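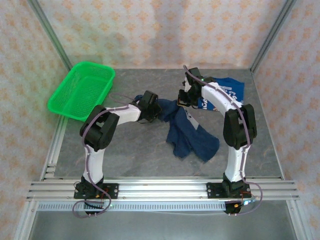
Did I sleep any better with the Alero tablets? I slept the same as I did before them, which is to say badly from one until three and then fine.

Apr 10, 2018

Night 13 of the sleep experiment. I'm calling it an experiment because Gemma Furnival does, and she has the spreadsheet. She sent me the blank version with the columns already colored in and I have filled in every row like a good student, but I'd like it on record that I don't believe in it. You can't grade your own sleep. You were asleep!

The tablets are magnesium and some plant. The label says "supports restful nights," and I have been staring at the word supports. A chair supports you. It doesn't do anything. I paid for the bottle myself and there are still enough in it to see me into July, so I suppose I'll keep swallowing them.

Went to bed at half past ten with the phone in the kitchen. That part was Gemma's rule too. Woke up at one with the whole conversation with the landlord playing in my head, both sides, and my side much better than it was in real life. Got up, drank water, stood at the window. The bakery van from Vadov was already unloading across the street, so at least somebody had a reason to be up.

The other thing is the blanket. I finally bought the Stisix one after reading more than 200 reviews, and I now think half of them were written by the same person. They all say "game changer." They all have a husband who was doubtful at first. It's heavy, I'll give it that. I had it on for three nights and woke up hot on every one of them, and on the last I kicked it off and slept under the old blue throw from the couch, and that was my best night on the spreadsheet. Gemma says one night doesn't mean anything. Fine, but then neither do hers.

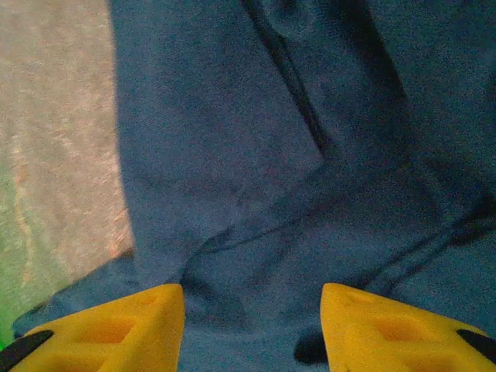

*Blue, and rumpled all over.*

I looked up the studies this morning when I should have been doing the invoices. The one everybody quotes about heavy blankets had a small group, they all knew what they were getting, and they were asked afterward if they felt calmer. I'd have said yes too if somebody had given me a free blanket. There may be better ones. I stopped reading at lunch.

Lunch was at Lâm, the soup with the thick noodles. I had coffee after, at two, and wrote it in the column where you confess your coffee. That column bothers me. I've had coffee at two most days since college and I slept like a stone for years, so either coffee changed or I did, and the spreadsheet has no box for getting older.

Mom called around four and said her mother never slept either and used to iron at night. I'd forgotten that. The smell of it, and the radio turned down so low you only got the s sounds. She lived to a great age and never took a plant in her life. Mom then told me to try warm milk, so there's another one for the list.

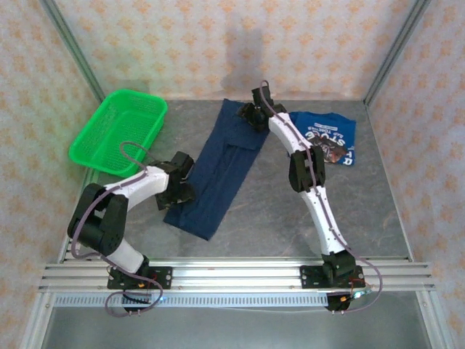
She also thinks I should stop writing about it before bed, and she may have a point, although it's nine now and here I am. I'd be more willing to trust all this advice if any two people gave me the same piece. No screens, except for the app that tracks you. No worrying, but keep a log. Get up if you can't sleep, says Gemma. Stay put and rest your eyes, says the pharmacist, who sold me the tablets.

Plan for tonight: tablet, no Stisix, blue throw, window open a little. I'm changing two things at once and Gemma will be annoyed, but I want to be asleep more than I want to know why.

Must call the landlord back tomorrow. And return the blanket if I can find the bag it came in.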